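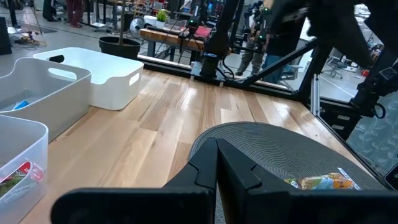

Satham Shared Workshop Forum > Kitchen and Common Areas > Snack bars: a sorting system, God help us

otis_kapoor
Posts: 1217

The Igwe order came in Thursday and once again it's the jumbo mixed carton, in which every flavour known to the cereal industry has been shaken together like a raffle. I'd like us to agree on how they get sorted before they're all in one heap and people are elbow deep in it looking for the last peanut butter one.

My proposal. Bars get tipped out on the round grey mat on the wood table, a few at a time. From there they go into the three bins. Nuts and peanut butter in the first, fruit in the second, and the third for whatever is left, including the ones that taste like a candle.

I realize we're all grown adults with jobs.

aaliyah_c
Posts: 200

Fine with the bins. Not fine with nuts and peanut butter going in together. Peanuts are the thing people need to stay away from, and "nuts and grains" could be anything until you've read the back. Can peanut get its own bin, please, with a lid if we have one?

Also the mat is a placemat. It's for plates.

otis_kapoor

The mat is for whatever keeps the bars from skating off the table. That wood is so shiny you could curl on it.

Efe Ojo
Posts: 42

I did the last carton and sorting by flavour is a mug's game. You have to pick up every single bar and turn it over, as half of them land face down and all you get is nutrition facts. I went by wrapper colour and was done before the kettle boiled. Blue with blue, red with red, orange with orange. It looks lovely as well, if anyone cares about that, which I do.
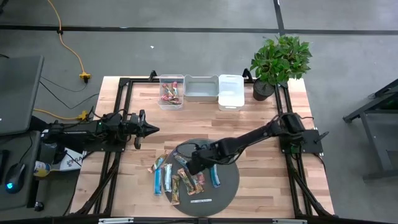
Bars out on the round, bins along the far edge.

obinna.o
Posts: 38

Counterpoint to Efe: colour tells you nothing. In that lot there's a blue and silver, a bright blue, and a blue and teal, and I wouldn't bet a loonie on any two of them being the same bar. Then there's one that's tan and brown and another that's brown with a bit of orange. Which pile? I'll wait.

Efe Ojo

Blue pile, blue pile, blue pile, brown pile, brown pile. You didn't have to wait long.

obinna.o

And the orange and tan one half off the left side?

Efe Ojo

That one is making a break for it and I respect its choices.

aaliyah_c

Could we come back to the peanuts.

Osaze T. (moderator)

Coming back to the peanuts. Aaliyah is right and it isn't up for a vote. Peanut gets a bin to itself. I don't mind what you do with the other two, though I'd point out that the see-through one is the obvious choice for whatever gets eaten fastest. You can tell from the doorway when it's running low and you don't have to go rummaging. The solid white ones could hold a family of raccoons and I'd be none the wiser.

And no, Otis, we're not buying the Valteo drawer tower. I've seen the price. It was in your last post, and the one before.

otis_kapoor

It has soft-close drawers, Osaze.

Osaze T. (moderator)

They're snack bars. They can cope with a hard close.

obinna.o

Since I'm apparently doing the next batch, a practical gripe. The wrappers come out of the carton so crumpled that you can't always see the flavour from the front anyway. I had one folded over on itself and the only bit I could read was tiny print down the side. The peanut butter chocolate ones are good, they say so in capitals on an orange band. The green and brown ones have a photo of nuts and grains and then leave you to your own conclusions. It does say Calories 100, for those who like to know what they're getting into. 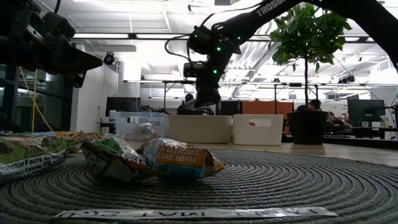

Re: Snack bars: where we've landed

Osaze T. (moderator)

Pulling this together so I can pin it.

1. Tip out a small batch on the mat. If they're hanging off the rim, your batch is too big.
2. Pull the peanut ones first. If you can't read a wrapper, flatten it out and read it. If you still can't tell, it goes in with the peanuts.
3. Peanut bin gets a label on the end and another on the side. Aaliyah has the marker.
4. Everything else gets split between the other two however the person sorting likes. Colour is allowed. Efe, please don't gloat.
5. Wipe the mat with a damp cloth when you're finished and let it dry flat.

aaliyah_c

Thank you. The marker is in my drawer and I'd like it back this time.

Efe Ojo

Not gloating. Colour remains the superior method.

otis_kapoor

Can I at least put in for the Irnach label holders? They clip on. They're cheaper than one soft-close drawer.

Osaze T. (moderator)

Send me the link. One link.

obinna.o

Did the rest of the carton over lunch. Peanut bin is fullest by a mile. I ate the one I couldn't identify and it was apricot, I think, or possibly the candle.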